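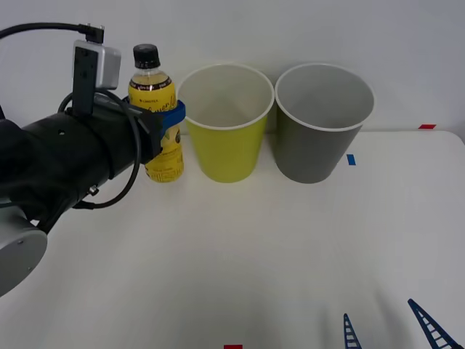 Drinks table: what to bring and where it goes

The winter social at Nosbridge hall falls on Dec 21, 2025, and as usual the drinks are self-service from the long table by the kitchen hatch. We have 300 paper cups in the store cupboard, left over from the April open day, so please don't buy more. They are the plain tapered sort with a rolled rim. They hold a cold drink well enough but get uncomfortable to carry with anything straight from the urn, so tea and coffee will be in the china mugs as before.

Soft drinks should be in bottles with a screw cap. Cans get opened, half drunk and left on windowsills, and last year we tipped 13 of them down the sink at the end of the night. Anything yellow or orange went first last time, and the cola was hardly touched. If your household is down for soft drinks, two bottles is plenty.

Setting up starts in the hall after lunch. Wipe the table first and let it dry, or the cups stick. Stand the cups out singly with a hand's width between them, open side up, and put the bottles beside them with the labels facing the room. Leave the caps on until someone wants a drink. Only put out as many cups as will fit in two rows, and keep the rest in their sleeve under the table.

The Boonchu room will be used for coats, so please keep food and drink out of there. The carpet was cleaned in the autumn and we would like it to stay that way.

At the end, empty cups go in the general waste, as our recycling collection does not take them. Rinsed bottles go in the green crate by the back door, caps back on. Unopened bottles can be taken home or left on the bottom shelf of the store cupboard for the next coffee morning.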